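The Line for Tires

Letay Weldu had the budget for the robots open on one screen and the model apartment open on the other. She had until five to send the budget to Trinity Ambrose. Line 20 was still blank.

Kosilia owned 200 furnished apartments and rented them to people who stayed a month or two and then left. Every time somebody left, a crew went in to clean and put things back where they belonged. The plan was to buy machines to do part of that. Etodari made the machine, and Plorkska made the software where you could run it through a room before you paid for it.

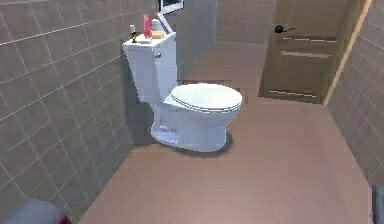
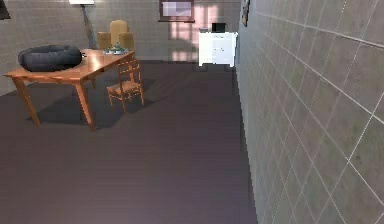 Bathroom and dining area of the test apartment in Plorkska, with the tiled walls loaded.

"What's on the table?" Rangi McPhee asked. He had pulled a chair over and was eating crackers out of the sleeve.

"A cushion. Or a pet bed. It came with the furniture set."

"We don't allow pets."

"It still has to know what to do with it."

Rangi ran the crews. He had been cleaning apartments for Kosilia since it owned one building, and he had been asked to sit in on the purchase so that somebody who knew the work would be in the room. He looked at the bathroom for a while.

"Run the bottle," he said.

She ran the bottle. The job was to take the red bottle off the toilet tank and set it on the floor by the door, then go back for the other things. On the first run the arm came in too low and stopped. On the second it took the bottle, turned in the narrow space, and set it down. The clock in the corner of the window said how long it had taken. Rangi read the number and wrote it on the cracker sleeve.

"I'd have the whole bathroom done," he said.

"You would. But you can't be in every building."

"Neither can two of these."

That was the trouble with line 20. The quote from Etodari was for two machines, and two machines fit inside what Trinity had given them. Five machines would cover the July turnover, when most of the leases ended at once. Five did not fit. Letay had tried it with a lease and without one, with the service plan spread over the years and with the service plan taken out altogether. Each time the total came out over, and each time she put the old numbers back.

Remzi Işık called from Etodari a little after lunch. He was a polite man who always asked if it was a good time and then waited for the answer.

"Is it a good time?"

"It's fine. I have a question about wear parts."

"Please."

"The quote has grip pads and batteries. It doesn't have tires."

She heard him turn a page. "Tires are a consumable."

"I know. What do they cost?"

"It depends on the floor."

She looked at the dark floor of the dining area and the pinkish floor of the bathroom. "I have a lot of floors," she said.

He told her he would send a sheet. It came in while they were still on the phone. A set of tires was not expensive, but the sheet said how often to change them on tile, on wood, and on carpet, and most of what Kosilia owned was tile. She typed the number in, multiplied it by two machines and then by five, and sat back.

"You should also plan for door handles," Remzi said.

"What about them?"

"The machine opens lever handles. It does not open round knobs. I mention it to everyone. Some people have replaced the knobs and some have decided to leave the doors open."

Letay covered the phone. "How many of our bathrooms have knobs?"

Rangi thought. "All of Akbulut Street. Half of the river building."

In the model, the bathroom door had a black lever. It had not occurred to her to check. She had picked the door from a menu because it was the first one listed.

When the call was over she made a new line, line 21, and labeled it Door Hardware. Then she asked Rangi what a lever cost, and he told her what he paid for one, and what a locksmith charged to put it on, and that he could put on 20 in a day himself if somebody else took his crew. She put in his price and not the locksmith's. She looked at that for a minute and changed it to the locksmith's.

"I can do it," Rangi said.

"I know you can. If I write it down as free it'll always be free."

He ate a cracker and let that stand.

They ran the dining area next. The job was to push the small chair in, lift the cushion, and wipe the table down. The machine handled the chair without any trouble. The cushion took it five tries. It kept choosing a grip on the raised edge, lifting partway, and putting the cushion down again a little closer to the tray at the far end.

"It's going to knock the tray off," Rangi said.

It did not knock the tray off. On the fifth try it got both sides of the cushion and carried it to the mustard armchair. Then it went back and wiped the table, and it wiped carefully, going along the edge of the tray and around it. Rangi leaned in to watch that part.

"That's a good wipe," he said.

"Do you want me to put that in the notes?"

"Put it in."

She put it in. She also put in the five tries, and the time for each room, and the two times side by side with the times Rangi gave her for a person. The machine was slower in both. It could also work at night, and she wrote that down, and Rangi pointed out that the apartments were only empty for the one night as it was, so she wrote that down too.

Snædís Hjaltadóttir, who would sign whatever Trinity approved, came by before four with her coat on. She stood behind them and read the sheet from the top.

"What's the answer?" she said.

"Two," Letay said. "Two machines, tires, and levers for Akbulut Street. We leave the river building alone this year. The crews stay the same size."

"I thought five was the plan."

"Five was the plan before tires."

Snædís looked at Rangi. "And you?"

"I'd buy two," he said. "I'd put them on tables and floors. I'd keep them out of the bathrooms until they're faster with bottles."

"Then why are we paying for bathroom levers?"

Letay and Rangi both looked at line 21.

"The levers take the most time to do," Letay said after a moment. "If we wait until we need them, we lose a season."

Snædís thought about it. She asked for the levers on a separate page, so that Trinity could cut them without touching the rest, and then she left to catch her train.

Letay moved the line to its own page and typed the date at the top, 07/07/2019. Rangi folded the cracker sleeve and put it in his shirt pocket. She asked him to read her the numbers off it first, and he took it out again and did.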